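How to Check Whether a Chore Is Ready for a Machine

Updated 7 Oct 2022

People ask whether a robot can tidy a bathroom shelf or clear a table yet. The answer depends a great deal on which part of the job you mean. Picking up one bottle is a different problem from putting away everything next to it. The steps below are the ones we use at Enport when a shop or a household sends us a list of chores and wants to know which ones are worth trying.

You need a table, the objects from the chore, a gripper with soft fingers, and a free afternoon.

1. Write the chore as single moves

Take a chore such as "put the toiletries away" and break it down until each line has one verb and one object. Pick up the bottle. Turn it upright. Set it in the case. Close the zipper. Most chores that sound like one job come out as 6 moves or more, and the hard one is usually near the end.

2. Sort the objects by how they behave

Rigid things with straight sides go in the first group. Cups with handles, and anything that can roll, go in the second. Bags, cloth, straps and zippers go in the third. Expect good results from the first group, mixed results from the second and poor results from the third.

3. Try the grasp alone

Lay the object flat and close the fingers on its sides, low on the body. A pump bottle is a fair first test. The body is easy to hold, but the head sticks out at one end and the nozzle points off to one side, so the grip has to leave room for it when the bottle is turned up. 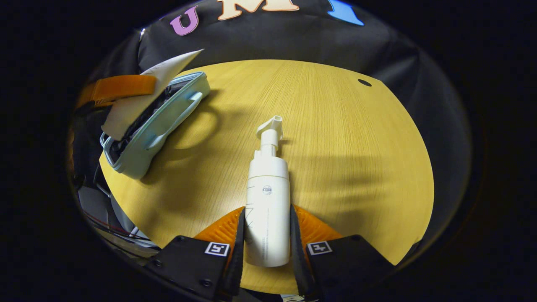
4. Add the neighbors

Once the grasp works by itself, put the other objects back where they would be at home. Fingers need room to open as well as to close. A mug next to a packet next to a bottle leaves less space than you would think, and a flat packet gives the fingers almost nothing to pinch.

Change the layout between tries. If you always set the mug down with the handle facing the same way, you are testing one mug position and will learn very little about mugs. In August we ran 321 tries on the Umham list, and the early ones had to be thrown out for this reason.
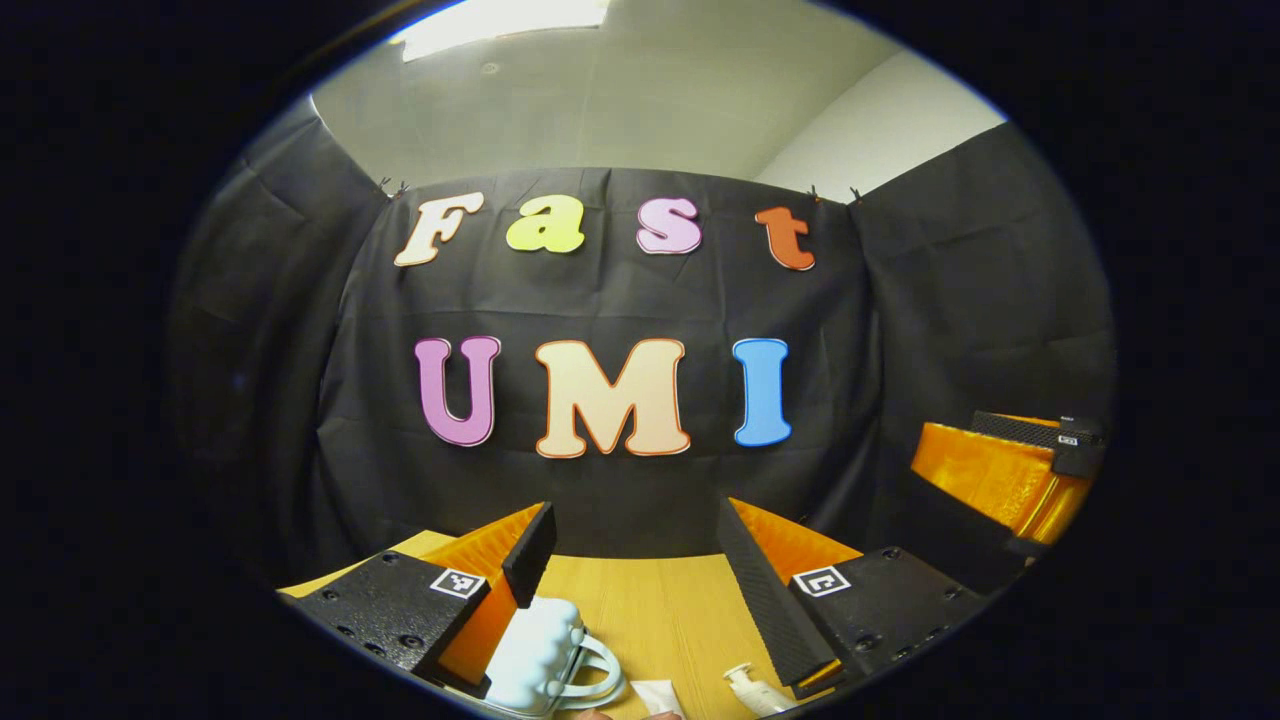
Keep a plain written log while you do this. Note the object, the move, and whether a person had to step in. Leave out partial credit. A bottle that got halfway to the case still has to be put away by somebody.

5. Score the whole chore

Multiply the moves together. A machine that does each of 2 moves well may be useful today. String enough moves in a row and small failures add up, so a chore can look fine step by step and still fail most of the time from start to finish.

6. Decide who does what

For the Kemeys workshop, we split the list. Standing bottles and boxes went to the machine, and cases and straps stayed with people. Comico wanted the full job done without help, and our advice was to wait – the zipper alone would have used up the budget.

Run the same list again after any change to the fingers or the software, with the same objects, and keep the old log next to the new one.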